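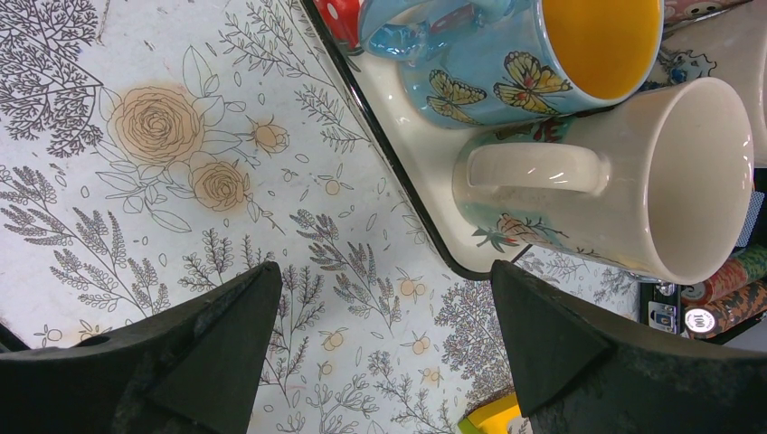

By the Zeman Table Notes editor
Home and kitchen reviewer, January 2024

I bought the Cloker serving tray in May, and I have used it for tea almost every day. I wanted to wait before writing, because a new tray always looks good in the first week.

It is a white rectangular tray with a thin dark rim and red strawberries printed over the surface. At first I was afraid that the print would be too childish for adult guests. On a plain table it is a little loud, I admit. On a cloth with soft gray plants and peach flowers it becomes more calm, and now I use it only this way.
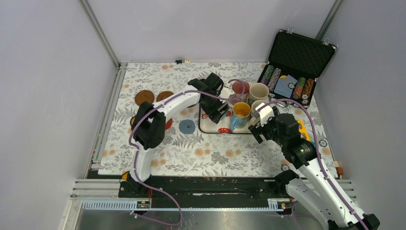 The Cloker tray with mugs, on the botanical cloth.

The rim is the part I like the most. It is raised enough that a mug does not slide over the side when I walk from the kitchen, and the corners are rounded, so they do not catch on my sleeve. The tray has no handles. With four full mugs I must hold it with both hands under the edge, and this is not so comfortable for the fingers.

I did not buy mugs to match. Plain pink and cream ones go well with the strawberries. Mugs with their own pattern I would keep in the cupboard. One more small complaint: when the mugs stand in the middle, they hide the lettering, and you see only a piece of the word.

Washing is easy. I wipe it with a soft sponge and dry it at once. Tea left overnight made a pale ring, but it came off with baking soda on the second try.

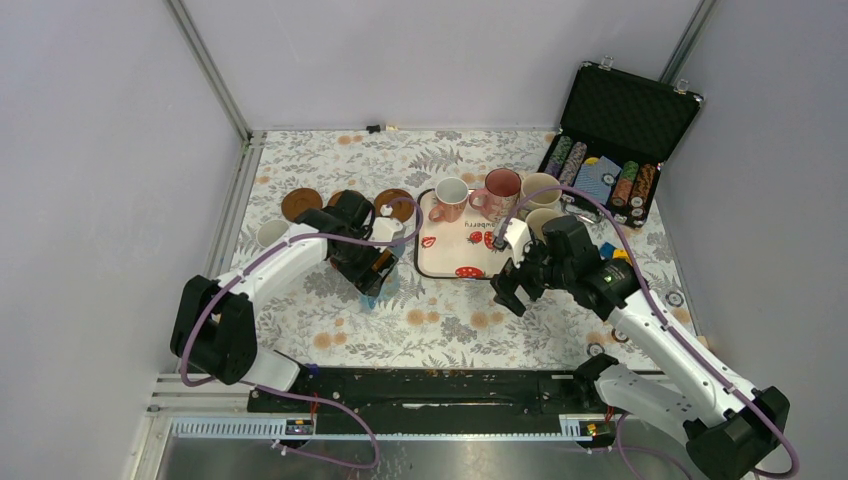
The wooden discs

From the Pladport shop in Botetthorpe I also ordered round wooden discs, which I use as coasters. They are brown, with visible grain, a thick raised rim and a lower circle in the center. The finish has a soft shine. I noticed that the color is not the same on every piece, and one of mine is more orange.
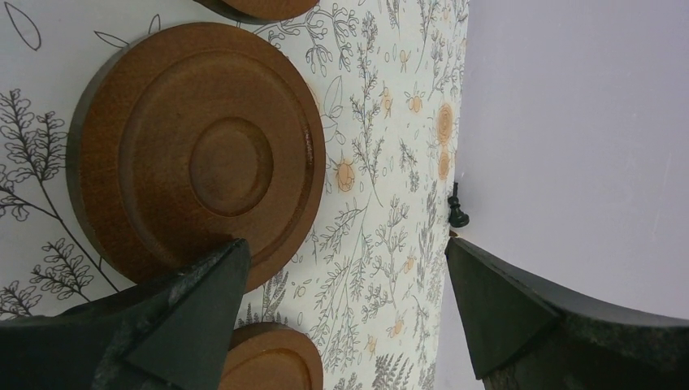

For me this difference is not a defect, but a person who wants a perfect set should know it before ordering. A small cup stands well in the center. A wide mug sits partly on the step and can move a little, so I give those to guests who do not talk with their hands.

The tray gets 2 small minus points from me, for the missing handles and the hidden lettering. I would buy it again. The discs I would buy only after seeing them in the shop.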